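Unit 2: Dry dusting of upholstered seating
Handout, Y. Ridgeway — Room 247
14 shares | 3 comments

Woven fabric holds dust in the texture of the cloth. It should be dusted dry before any damp treatment. Work from the backrest down to the seat cushion, then along the front edge.

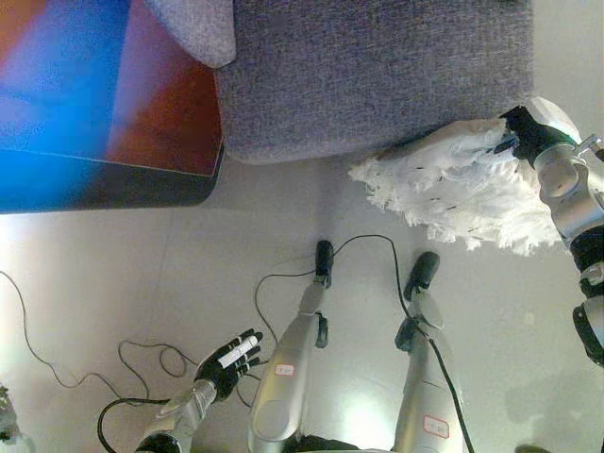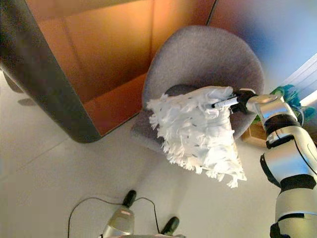
Grey upholstery on a pale floor.

Lay the strands flat and draw them in one direction. Pressing hard drives dust into the weave. Shake out the head after each seat — outdoors if possible. The floor is left until last, with cables lifted clear first.

Reading for November: Redero notes, sheet 403.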